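本网站使用 Cookie 以改善您的浏览体验。继续浏览即表示您同意我们的 Cookie 政策。

把家里的工具留在手边:关于小修小补的一次讲座(讲者备注)

2021年3月28日 文/Derkora 社区学堂讲座组

以下是讲稿备注,按讲的顺序排。括号里的是给自己看的提示,念的时候跳过。全场五十分钟,最后留十分钟提问。

一、开场

大家好,谢谢过来。今天讲的是住在老房子里怎么做小修小补。范围先说清楚:不碰煤气,不碰配电箱,不碰承重墙。这三样请找持证的人。我们讲的是柜门松了、抽屉卡了、水龙头滴水、窗户关不严、墙上要挂东西这一类事情。

(停一下,问在座有多少人住的是二十年以上的房子。看举手,不用统计。)

我自己在 Floltenstead 那一带住了很久,楼龄不小,刚搬进去的时候几乎每个星期都有东西坏。最早我什么都叫人上门,后来看了一年的账单,上门费加起来是1,370元,里面有一多半是拧紧螺丝、换垫圈这种活。从那以后我开始自己动手,也开始记本子。今天的内容大部分来自那个本子。

二、螺丝和螺丝刀

先讲最基本的。家里坏的东西,很多从一颗螺丝开始。柜门下垂,多半是铰链上的螺丝退出来了。椅子晃,多半是连接处的螺丝松了。

拧之前先看螺丝头。一字的、十字的、内六角的、梅花的,家里常见的就是这几种。十字还分大小号,号不对,刀头就会在槽里打滑,滑几次槽就圆了,之后再想拧出来很麻烦。

判断合不合适的办法:把刀头放进槽里,不用力,左右轻轻转一下。有明显的空隙,就换大一号。刀头坐不到底,就换小一号。
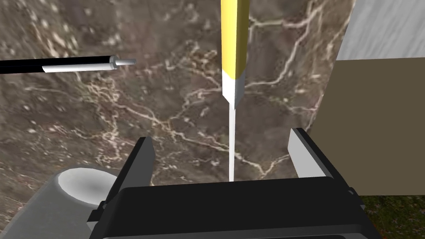 拧的时候,向前推的力要比转的力大。这一点很多人是反过来的,手腕拼命转,前面没有顶住,刀头就跳出来了。拧紧的最后半圈要慢。刨花板的柜子尤其要小心,拧过头,里面的材料就碎了,螺丝会一直空转。

(演示:拿一块废柜板,先拧一颗正常的,再拧一颗过头的,传下去给大家摸。)

空转了怎么办。把螺丝退出来,往孔里滴一点木工胶,塞两三根牙签,齐着表面折断,等胶干了再拧回去。牙签要塞满,塞得松没有用。承重小的柜门,这样处理可以用好几年。承重大的地方,比如吊柜的挂件,不要用这个办法,应该换位置重新打孔,或者换更长的螺丝。

槽已经圆了的螺丝,可以垫一条宽橡皮筋,再把刀头压上去慢慢转。这个办法有时灵有时不灵。不灵的话,用钳子夹住螺丝头的边缘转。螺丝头沉在里面夹不到,就要用专门的取出器了,五金店有卖。

三、抽屉和柜门

抽屉卡住,先空掉抽屉再查。里面的东西顶住了上沿,这种情况比滑轨坏掉多得多。

东西拿出来还卡,就把抽屉整个抽出来。多数滑轨在两侧各有一个小塑料片,一边往上拨,一边往下拨,同时拨才能抽出来。抽出来以后用干布擦轨道,把积的灰和毛发擦干净。不要喷食用油,过一个夏天会变黏,比原来更难拉。可以用一点石蜡,或者专用的干性润滑剂。

柜门不齐,看铰链。现在常见的铰链上有两到三颗可以调的螺丝,一颗管左右,一颗管前后,有的还有一颗管上下。每次只动一颗,每次转四分之一圈,关上门看一眼,再动下一次。同时动两颗,就分不清是谁在起作用了。

(幻灯片翻页慢一点,上次在 Ruvmont 讲的时候后排反映看不清。)

我家厨房一共调了14扇门,用了一个下午。前面三扇最慢,后面的就快了。建议从最不显眼的那扇开始练手。

四、水

水龙头滴水,大部分是里面的密封件老化。动手之前关总阀或者角阀,关完以后打开水龙头,把管里剩的水放掉,看到水停了再拆。角阀很多年没动过的,拧的时候不要用蛮力,老阀门可能一拧就漏,这时候先去关总阀。

拆之前把下水口堵上。小螺丝和垫圈掉进下水道,是我本子里记得最多的一条。用抹布、塞子都可以。

拆下来的零件按顺序摆在一张白纸上,从左到右,第一个拆的放最左边。装回去的时候从右往左。手机拍照当然也可以,但是手湿的时候还是纸方便。

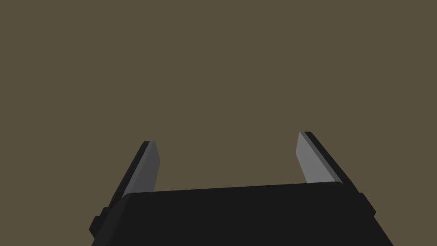

本页最后更新:3月

垫圈老化的,带着旧的去店里比着买。尺寸差一点点都会漏。阀芯也一样,带旧的去。外面看着一样的两个阀芯,底下的定位脚位置可能不同,这个我买错过两次。

生料带的缠法。面对螺纹,顺着拧紧的方向缠,缠的时候拉紧,让它陷进纹路里。方向反了,拧的时候会被推出来,堆成一团。一般缠七八圈,螺纹松的多缠几圈。缠好以后,一口气拧到位,中间不要往回退。退了就重新缠。

修完之后开水要慢,先开一点,在接口下面垫一张干纸巾,过十分钟去看。纸巾上有一点点湿,也是漏,不要放过去。

下水慢的问题顺便说一句。洗手盆下水慢,先清理弹跳塞,十次有八次是头发缠在上面。通下水道的药剂请少用,尤其不要两种混着用,有的混在一起会放出有毒的气体。

(这里一定要讲,上一场漏了。)

五、窗和门

老窗户关不严,看密封条。用手指按一按,按下去弹不回来的,就该换了。密封条按米卖,买之前剪一小截旧的带过去,截面形状要对得上。

换的时候从窗框上边的中间开始装,转角处不要拉伸。拉着装,当时看着很平整,天一冷就缩短,角上会露出一个口子。接头处留两三毫米的余量,挤着对上。

我那套房子的窗户全部换下来,材料花了107元。工时不算,慢慢做,一个周末一个房间。

门有响声,先看合页。把合页的销子往上敲出来一点,擦干净,抹一点凡士林,再敲回去,来回开关几次。一扇门有两三个合页,一次只处理一个,这样门不会掉下来。门底擦地的,先确认是不是上面那个合页松了。很多人一上来就刨门底,刨完把合页拧紧,门底下就多了一条缝。

六、墙上挂东西

先弄清楚墙是什么墙。用指关节敲,声音闷的多半是实墙,声音空的多半是石膏板。实墙用塑料膨胀管就够大部分用途。石膏板墙要用专门的石膏板锚栓,或者找到后面的龙骨,把螺丝打在龙骨上。

打孔之前想三件事:开关和插座的正上方、正下方不打;水龙头和花洒的正上方不打;不知道走线的墙,先用探测器扫一遍。Derkora 的工具借用处有探测器可以借,凭学员卡登记,三天内归还。

在钻头上缠一圈胶带标深度,胶带边缘碰到墙就停。孔比膨胀管深一点点就行。孔里的灰要清出来,灰不清,膨胀管塞不到底,最后露一截在外面,只好剪掉。

接灰用一张便签纸,粘的那一边贴在孔的下方,往外折一下,灰就落在里面了。

(演示这个的时候站侧面,别挡住。)

七、什么要备着

不建议一上来买成套的工具箱。很多成套的里面有一半用不到,常用的那几件质量又一般。先买单件:两把十字、一把一字、一套内六角、一把活动扳手、一把尖嘴钳、一把卷尺、一个小水平尺。

消耗品备一点:生料带、木工胶、两种尺寸的膨胀管、砂纸、电工胶布。还有瓶装的东西,胶水、润滑剂、清洁剂,买小瓶。大瓶便宜,可是家里用得慢,往往没用完就干了或者分层了。
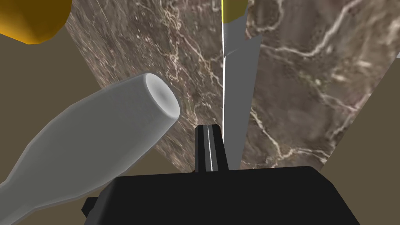

存放也讲两句。瓶子立着放,盖子拧紧,写上开封的月份。不要把清洁剂倒进饮料瓶里存,家里有老人孩子的更不行。胶类放在阴凉处,不要放阳台,夏天阳台柜子里的温度比想象的高很多。

工具放在一个固定的、不用搬椅子就能拿到的地方。我原来放在储物间最里面,每次拧一颗螺丝都要先挪三个箱子,结果就是一直不拧。后来挪到门口鞋柜的第二格,小毛病当天就处理了。

螺丝和零件不必分得太细。我试过买很多格的收纳盒,分了81种,过两个月全乱了。现在只分四类:木头上用的,墙上用的,水路的,不认识的。最后一类也别扔,拆下来的原装件,有时候过几年还要找它。

八、记本子

最后讲记录。每次修完,写三行:日期和位置,换了什么、什么尺寸,哪里做错了。第三行最有用。写的时候不用好看,自己认得就行。

下次同一个地方再坏,翻本子就知道上次买的是什么型号。半年之内同一个地方坏两次,说明原因没有找到,这时候应该停下来重新查,或者请人来看。

关于请人。自己先看过一遍再打电话,说得出位置和现象,对方带的工具和配件就会准一些,少跑一趟。报价之前问清楚上门费包不包含在内,换下来的旧件要求留给你看。

九、提问环节备用

(以下是前几场问得多的,现场没人问就不讲。)

租的房子能不能自己修。换密封条、调铰链这种可以原样恢复的,一般问题不大。打孔之前请和房东说,最好有文字记录。水路的问题先报给房东,不要自己先拆。

要不要买电钻。一年打孔少于五次的,借就可以。借的时候记得连钻头一起看,钻头钝了,再好的电钻也打不进去。

手劲小怎么办。换一把手柄粗一点的螺丝刀,差别很大。也可以先用手动的把螺丝带进去,最后一段再用短扳手加力。

霉斑怎么处理。先找水从哪里来。只擦表面,过一个雨季又会长出来。外墙渗水的要报物业。

讲义放在 Govindasamy 阅览室门口的架子上,自取。下一场讲木地板和踢脚线,同一个教室,请带一块家里地板的照片或者小样过来。

(收场之前把废柜板和演示用的水龙头收回来,清点内六角,上次少了一把四毫米的。)

订阅我们的通讯,每月一封,讲座安排和讲义更新会发到您的邮箱。您可以随时退订。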